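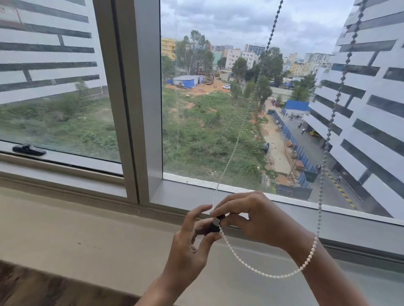
Care of Desktop Computers in the Home Workshop

The following guidance is issued to members of the Antal equipment program who keep a desktop computer in a workshop, garage or utility room. Sawdust and lint shorten the life of fans and power supplies, and a machine in such a room should be cleaned more often than one in an office. Revised 2019-04-26.

Placement

Stand the case at least 30 inches above the floor, on a shelf that does not share a frame with a saw or sander. Leave a clear gap of 2 inches behind the rear fan. Members with the older Menard case should note that it draws air from the left side, and that side must not be set against a wall.

Cleaning the Filters

1. Shut the computer down, switch off the power supply and unplug the cord.

2. Remove the front panel. On the Ikus case it pulls free from the bottom; on the Menard, two thumbscrews are released first.

3. Lift out the filter and brush it on both sides with a dry paintbrush. Foam filters may be rinsed in lukewarm water and must dry overnight before they are refitted.

4. Hold each fan still with one finger and clear the blades with short bursts of air. A fan spun at high speed by compressed air may damage its bearings.

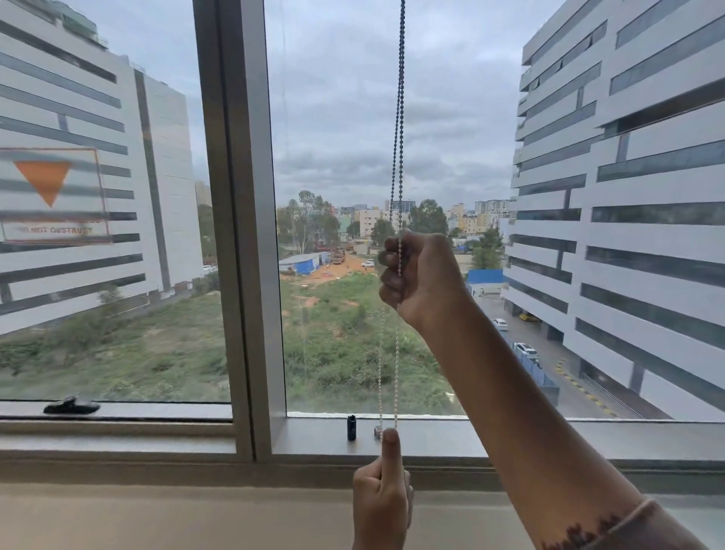 5. Check that the processor cooler is firmly seated. If it moves, stop — the thermal paste will need to be replaced before the machine is used again.

6. Refit the panel, reconnect the cord and listen for rattling during the first few minutes.

Storage of Spare Parts

Memory modules and drives should be kept in their antistatic bags, in a closed drawer away from solvents. Label each bag with the date of removal. Members who received the Ultach parts cabinet may use the two upper drawers for this purpose; the lower drawer is rated for heavier items, such as power supplies.

Replacement filters for the Ikus case will be available from May. Requests should be sent in writing to Tove Lykkegaard, Equipment Office, and should state the case model and the filter size.

Contact the Equipment Office | © 2019 Antal | Back to top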